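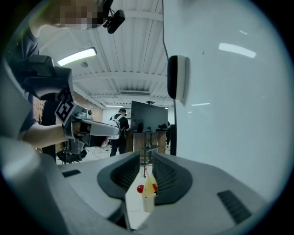

Could you please say up front whether a ball resting on the rim counts as in the cup or out of it, a reader of the first release wrote to us, adding that they had gone through half the table before finding the answer in a column note. Fair point, and thank you! It counts as neither. It gets its own value, rim, and that value is now the first thing explained in this file.

Trelleo Cups and Balls

Trelleo is a table of small tabletop and floor setups made from ordinary cups and ordinary balls, written up in plain words. There are 2000 entries. Each one says what the cup is like, what is in it, where the balls are, and what kind of surface everything stands on. We love this material. A cup and a couple of balls sounds like very little, and then you try to write down the difference between "beside", "against", "leaning on" and "on the rim" so that two people agree, and suddenly the whole afternoon is gone.

The collection was put together in Tsai, in 3 rooms with different floors. Version 2 replaces version 1 completely. If you still have the old table, please throw it out, as the row numbers no longer match.

What is in the folder

entries.csv holds the main table, one row per setup.
cups.csv lists the cups, one row per cup, with a short description of each.
words.txt is the list of position words with our working definitions.
changes.txt tells you what moved between versions.
README.txt is the file you are reading.

The position words

in: the ball is inside the cup, lower than the rim all the way around. A ball sitting on top of other contents still counts, as long as no part of it pokes above the edge.

rim: the ball is at the edge of the cup, neither fully inside nor fully outside. One typical entry reads "small translucent cup, partly filled, pale yellow; red ball to the left; red ball at rim, upper right; tiled floor, pale." Short, and you can set it up again on your own kitchen floor.

beside: the ball is next to the cup, with or without touching. We used to split this into touching and not touching. It went badly. From most angles you can't tell, so the two were merged and everybody's mood improved.

under: the cup is upside down over the ball. With see-through cups this is lovely to write up and with solid ones it is mostly a matter of trusting the person who did it, so solid cups were left out of this group.

away: anything farther from the cup than the cup is tall. Measure from the nearest edge of the ball to the nearest edge of the cup.

Left and right are always given from the point of view of the person writing the entry. There is no attempt to turn them into compass directions or to line them up with the walls.

The cups

There are 77 cups in cups.csv. Most are small, the kind you would use for dips, seedlings or a child's paint water. We kept clear, translucent and solid as three separate words and were strict about them: clear means you could read a label through the side, translucent means you see color and a level but not detail, solid means you see nothing. If you are going to borrow one thing from this collection, borrow that. It saved us more arguments than any other decision.

Fill is recorded as empty, partly filled or full, plus a color word. That's all. We don't say what the stuff is unless the person setting up the cup wrote it down at the time, and in plenty of rows they didn't. So "pale yellow" stays "pale yellow" and nobody has gone back to upgrade it to custard or paint. Please don't do that in your own copy either, or at least put your guess in a new column.

The balls

Of the 2000 entries, 1091 have at least one red ball. Red is the heavy favorite because it shows up so well on a pale floor and next to a see-through cup. Blue, white and green share most of what's left. The finish column says glossy or dull, and the size column compares the ball to the cup opening: smaller, same, larger. A ball marked "larger" can be on the rim but can never be in, and if you find a row that says otherwise, you have found a mistake and we want to hear about it!

Balls of the same color in one setup are numbered from left to right as the writer saw them. When one was behind the other, the nearer one got the lower number.

The surfaces

Tile, wood, carpet, rubber mat, tabletop. The color word covers the general look and ignores patterns. Tile is by far the most fun (balls find the grout lines, and a cup standing half on a line leans just a tiny bit), and also the most annoying to work on, for exactly the same reasons. Carpet rows are the tidiest in the table. Things stay where you put them.

Other objects that were around, such as a stand or a box farther back in the room, are listed in the nearby column when the writer thought they helped place the setup. It is not a full inventory. An empty cell there means the writer left it empty and nothing more.

How the entries were written

One person arranged the cup and balls, and another wrote the entry without being told what the plan was. Then the first person read it. If they disagreed on a position word, both words were kept, with a slash between them, as in beside/rim. Don't strip those slashes out too quickly. They are our favorite rows — they show where everyday words run out, and they bunch up in places you might not expect. In/rim is common with shallow cups. Beside/away happens mostly on carpet, and we still have no good idea why.

Spelling was cleaned up in Drella, a small script that fixes typos in the color and surface columns and leaves free text alone. It does not touch position words. The cleaned table was then checked by hand against the paper sheets, which are kept in a box at Jukix together with the cups themselves.

Good uses

Teaching position words to language learners. Testing whether a set of written instructions can be followed by someone who has never seen the original setup. Rainy day games: one person reads a row aloud, the other builds it, then you swap. A class that tried the game on version 1 asked for harder rows, so there is now a column called tricky, with a simple yes for anything involving a rim, a lean or three or more balls.

Less good uses

Anything that needs exact distances. We didn't use a ruler except for deciding between beside and away. Don't use the table to work out which colors people prefer, either. The colors are the ones we had in the drawer.

Known problems

A few cups in cups.csv are described almost identically. They are different cups, but you may not be able to tell from the text.

Roughly 3 percent of the rows have no surface color. They were written in the late evening in a dim room and the writer sensibly left the cell blank.

The word "white" is used for both cups and floors with no attempt to match shades between rooms.

Translucent cups with pale contents are the hardest to judge for fill level. Treat partly filled as "somewhere between a bit and a lot."

Adding your own rows

Yes, please! Copy the header from entries.csv, use the words in words.txt, and have a second person read what you wrote before sending it in. Cups we don't have are especially welcome, and so is any surface that isn't tile. If your setup doesn't fit any of the position words, write it out as a normal sentence in the notes column and leave the position cell blank. That is how rim got its start, back when the list only had in, beside and away.

New rows are read in December and go into the next version with their own row numbers at the end of the table.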